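Kitchen and Dining Area Safety Checklist, with Comments
Lodell Apartments, Unit 8
Inspection date: March 4, 2005
Next inspection due: June

Marking used: OK, WATCH (fine for now, look again next time), FIX (needs doing before the next tenant or the next inspection, whichever comes first). The comments are mine and they do run on a bit. The form from the office only gives one line per item and I have never once managed to fit on it, so I have typed them up and stapled them behind.

First, a word of thanks to the household for having me in on short notice and for clearing out the cupboard under the sink beforehand. That cupboard is usually where half my morning goes.

SECTION A – DOORS, FLOOR AND WAY OUT

A1. Path from kitchen to front door clear. OK
A good wide path, with no shoes or boxes in it. There was a shopping cart folded behind the door last time and it has found another home, thank you.

A2. Floor free of loose mats and curled edges. WATCH
The mat by the sink has a rubber back, but the rubber is getting old and one corner slides if you push it with your foot. If it were my kitchen I would get a new one before somebody carries a pot of noodles across it.

A3. Floor free of grease and standing water. OK

A4. Chairs steady, no loose legs. FIX (one chair)
One of them rocks. I turned it over and the screw on the back left leg has worked its way out by a good few turns. I tightened it by hand, which is not a repair, and put a bit of masking tape on the seat so you know which one it is. Please keep the heavier guests off it until the maintenance office has been.

SECTION B – COOKING AREA

B1. Burners light promptly and burn evenly. OK
All good. The front one was a little slow at the last visit and has been cleaned, and it shows.

B2. Shutoff valve can be reached and turned. OK
Turned it off and on again. Stiff but it goes. Please make sure everybody in the home knows where it is, including grandparents who come to stay.

B3. Range hood runs on all speeds. OK
Noisy on high, but they all are.

B4. Range hood vent free of grease. WATCH
The slats on the underside of the hood collect grease on the back side, where you don't see it when you're standing and cooking. I wiped along them with a paper towel and it came back yellow-brown and tacky. Warm water, dish soap, a soft brush, and let everything dry well before you switch on. If you would like it done for you, Truvix does a full hood and duct cleaning for our building at $235 per unit. You can put your name on the list downstairs. I would say every other year is plenty for a family that doesn't deep fry, but that is my opinion and you won't find it in the handbook.

B5. Nothing that burns stored next to the burners. FIX
A roll of paper towels and a stack of takeout menus were right beside the stove. I moved them to the far counter while I was there. I do the very same thing at home, I have to admit, and have to keep moving mine too.

B6. Fire extinguisher present, charged, in date. FIX
Present and charged, but the tag has run out. A fresh one is $95 through the office and goes on your next statement, or you may buy your own so long as the rating on the label is the same as the old one. Keep the old one until the new one is on its bracket.

B7. Smoke alarm tested. OK
Nice and loud. My apologies to the neighbors.

SECTION C – CABINETS AND COUNTERS

I always enjoy this kitchen. The mustard-yellow doors were put in by Veltenari for the whole of this floor, and yours have kept their gloss better than most. The upstairs ones get scrubbed with powder and have gone dull. A damp cloth is all they need, so please carry on with whatever you've been doing.

C1. Upper cabinets firmly fixed to the wall. OK
I lean on every one of them with both hands. No movement and no gap opening at the wall, and the small corner one by the hood is as tight as the rest. That corner one worried me in another unit last year, so I gave yours an extra tug.

C2. Doors close fully, hinges tight. WATCH
One of the lower doors on the left wall hangs a hair low and touches its neighbor when it shuts. It's a quarter turn on the top hinge screw. I would have done it on the spot if I had brought the short screwdriver.

C3. Metal trim smooth, no lifted or sharp edges. OK
I run a cotton rag along the silver trim on the lower doors, and if the rag snags, a sleeve or a child's finger will too. No snags.

C4. Countertop sound, seams sealed. OK
The black top hides crumbs beautifully and it also hides water, so wipe toward the light from time to time and see what you have there. The seam in the corner of the L is well sealed.

C5. Heavy items stored low. FIX
The big soup pot is up on a top shelf and I could only just get it down, and I am not short. Please swap it with the plastic boxes from the lower cabinet.

C6. Cleaning products out of reach of children. OK
Latch on the sink cupboard works. Drain cleaner is in its own box at the back.

Since somebody always asks: a full set of replacement doors for a kitchen this size was quoted at $3,950, and no, the building is not planning it. Look after the ones you have.

SECTION D – DINING TABLE

D1. Table stands level and does not tip. OK
Pressed down at both ends of the oval and in the middle of each long side. It stays put. Oval tables on a single pedestal can be tippy at the ends, and I was pleased with this one.

D2. Tablecloth hangs short enough not to be pulled or caught. WATCH
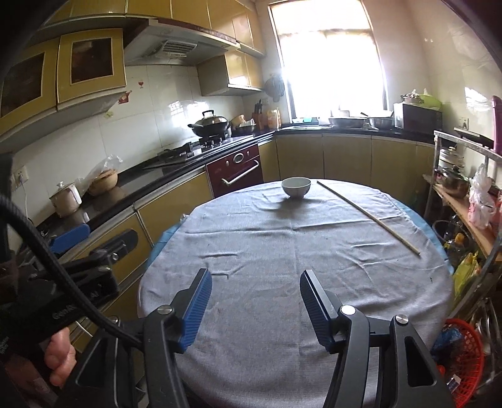

My rule of thumb for cloths is that you should be able to sit down, cross your legs and stand up again without taking any of it with you. On the long sides I would fold the gray one under by a hand's width whenever little ones are visiting. It has a light blue layer beneath, and the two should be smoothed down together, as a wrinkle is just the thing to catch the foot of a glass. The wrinkles could do with an iron, but I am a safety inspector and my own tablecloths are in no state to be compared with anybody's. The small stains are not a safety matter and I have not marked them.

D3. Dishes free of chips and cracks. OK
I only look at what is out. Little white bowls like the one on the table tend to chip on the rim first, so run a fingertip over it gently when you dry it.

D4. Long utensils and sticks put away after use. WATCH
The long wooden stick wants a drawer or a tall jar. Lying at a slant on a cloth it is easily rolled off, and then it is on the floor for somebody to step on. Look it over for splinters now and then too – a bit of fine sandpaper sorts that out.

D5. No cords or cables where people sit down or walk past. WATCH
Anything plugged in near the table should have its slack gathered up along the wall, well away from feet and chair legs. I mark this WATCH in every home with a dining table, so please don't take it personally.

D6. No hot pots set straight on the cloth. OK
Trivets are in the top drawer, the Pan ones made of cork that we handed out at the holidays. I was so glad to see them used! Most people seem to have put theirs under a plant.

SECTION E – ELECTRICAL

E1. Outlets near the sink trip when tested. OK
Both tripped and both reset.

E2. Outlet covers whole. OK

E3. No overloaded power strips. WATCH
The rice cooker and the kettle share a strip on the counter. One at a time, please, or give the kettle a wall outlet of its own.

SUMMARY OF ITEMS MARKED FIX
A4 chair leg – maintenance office
B5 paper beside stove – household, moved at time of visit
B6 extinguisher – household or office, before June
C5 soup pot – household

I will bring the short screwdriver next time for the cabinet door. If the chair hasn't been seen to within two weeks, leave a note in the box downstairs with the unit number on it and I will go and ask myself.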